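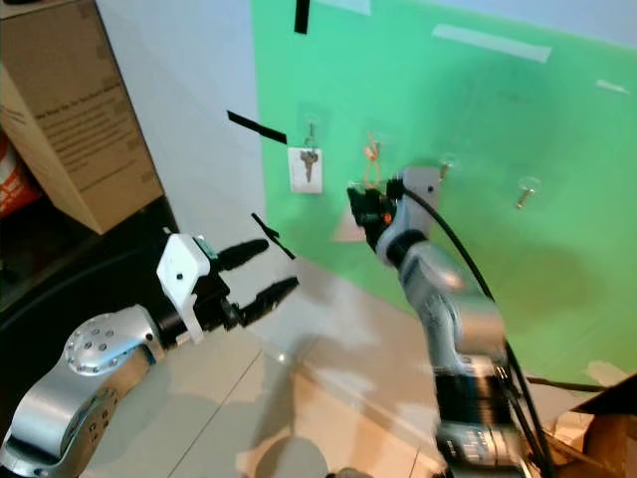
The green board, four hooks, October 2023.

Still on the floor, leaning on the wall. I was promised a place for everything and what I've got is a place for a key and a knot of orange string.

Ye-rin swears by these clear stick-on hooks. She read somewhere that a household loses its keys 1,000 times before anyone does something about it, which sounds to me like a number from somebody who sells hooks. The packet says they hold for years if you wipe the surface first. I wiped it. It still looks smudgy, so we'll see how long "years" is.

They aren't level either. The row slopes down to the right and I noticed only after pressing the last one on. Ye-rin says it has character. I say it has a slope.

The key is on its white card on the left hook, and I'll grant that I can find it from the doorway. The string I don't believe in at all. Hanging up a tangle leaves you with a tangle at a different height. I gave it two goes before tea and got nowhere.

She wants eight more hooks by December, and the board up on the wall in its proper spot. I said let's see if these four are still stuck by then. Must ring Mum about the colour of the hallway.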